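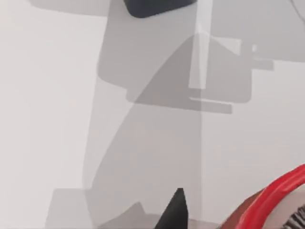
Wrist cam in the sim, Clutby fingers on, red-rimmed brush in the bottom right corner

Wrist camera or overhead for picking up a brush? (and a gripper question)

tallowbend
Hi everybody, and thanks in advance for reading, because I do go on a bit. I have been comparing two grippers in simulation before I spend money on either one. The first is the Clutby, with the thin pointed fingers, and the second is the Adier, which has wide flat pads. Same arm model, same Grirkar controller settings, same table, and the job is to pick up a round scrubbing brush by its rim and set it down again on the other side.

I gave each gripper 50 tries. The Clutby missed 6 and the Adier missed 18, so on paper I have my answer. What bothers me is the camera. The view at the top is what my wrist camera gets with the Clutby on, and as you see there's an awful lot of shadow and not much brush. I'm wondering if I'm really comparing grippers at all, or only comparing how well my detector copes with each one's shadow. Would you move the camera, or change the light, or leave well enough alone?

ovenmitt_62
Welcome! What a nice clear write-up. I'd change the light before anything else. Yours looks to be right overhead, so the arm is throwing its whole outline onto a nearly white table, and that big dark curved patch in the middle has a stronger edge than half the things I ask my own detector to find. Put in a second light from the side at lower strength and run your 50 again. It's ten minutes of work and you'll know a good deal more than you do now.

pinwheel-dee
I'm going to disagree a little, in a friendly way. If the real bench has a lamp overhead, then the shadows are part of the job, and softening them in the sim just puts off the bad news until you've bought the thing. I did exactly that with a Haddad arm last February – lovely even lighting in the sim, every pick perfect – and then I spent two weekends finding out what my kitchen ceiling light does to a white table.

What I would look at is the camera angle. All I can see of the gripper is one black fingertip at the bottom, and the brush is down in the corner with a good part of it out of view. You're steering toward something you can hardly see. Tilt the camera down toward the fingers so you have both the tips and the rim in view when you close.

tallowbend
Thank you both, that's very kind. The lamp on my real bench is overhead, yes, on one of those long swing arms, so Dee may have me there. I hadn't thought about the tilt. I copied the mount position out of the Haddad manual and never touched it again, and I suppose their gripper is a different length from either of mine.

gravelpit
Tilt is fine, but please don't change tilt and light together, or you'll be back here in a week asking which one did it. Also, 18 misses with flat pads on a rounded rim doesn't surprise me. That rim looks tubular and shiny. A wide pad has to come down fairly square to a shape like that, and a narrow finger can be a bit sloppy and still get behind it. I'd expect the Adier to come out ahead on boxes and books.

ovenmitt_62
Fair point from Dee about the lamp, though I still say run it both ways. If the miss count doesn't move when the shadows soften, you can cross the detector off your list and stop worrying about it. I'm not telling anyone to keep the pretty lighting forever.

pinwheel-dee
Oh, as a test I'm all for it! I only get nervous when people leave it in.

And gravelpit, I've used the Adier pads on round jar lids and they were fine once I slowed down the close. The Grirkar default is much too quick for them. Tallowbend, what closing speed are you on?

tallowbend
The default, I'm embarrassed to say, for both grippers. So that's a third thing to try, and I will do them one at a time, I promise. Tilt first with everything else as it was, then the side light, then the slower close on the Adier. I'll save the views from the misses this time too, as I only kept the counts before.

gravelpit
Keep the random seed the same for every batch if the sim lets you. The brush should start in the same 50 spots each time.

tallowbend
It does let me, and I didn't. Starting the first batch over tonight with the seed fixed, and I'll post the numbers in this thread when I have both grippers done.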